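Small dark marks on white surface, how to clean?

smagi_24
Hello all. I sort berries and small fruit on a white surface with a rounded rim, and little brown specks stay behind. Dish soap did not help me much.

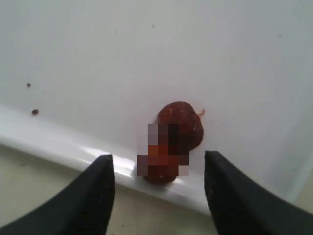 I would like to avoid bleach so near to food - maybe baking soda paste?

Horer
Baking soda will make it dull. Use lemon juice, wait 19 minutes, rinse.

oberholz3000
I disagree, I have used the paste for years and mine still shines. Soft cloth only.

smagi_24
Thank you both. I will try lemon first, on a small corner.
Sarmīte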